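Clulero: release date questions

When does the film open now?
Clulero moves from Sun 2 August to December. The new day will be confirmed once bookings with the larger chains are settled.

Why was it moved?
The last 7 days of filming in Zamudio were put off, and those scenes include the ending. Director Gunvor Forsberg decided to wait for them and leave the script as it was.

Has the cast changed?
No. Jayson Espiritu and Anas Saber are both still in the film. A part that had been left open has gone to Ismail Bouzid.

I already have a ticket. Is it still valid?
Tickets bought from the Cendholm box office carry over to the new date. If you booked through another cinema, please ask them — each one has its own rules.

Can I have a refund instead?
Yes, up to the day before the new opening. Bring your booking number or send it by email. Refunds go back to the card you paid with.
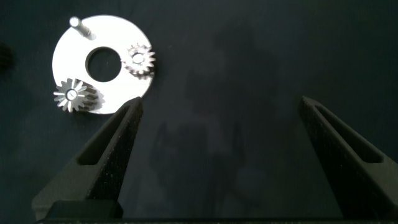
Is the preview at the Penden still going ahead?
Yes, but later. It will be held the week before the film opens, in the main hall, which seats 400. Members can book first.

How long is the film?
Around two hours. The final running time will be listed when the edit is finished.

Will it be shown online the same day?
No. It will play in cinemas only for the first 60 days. Plans after that have not been announced.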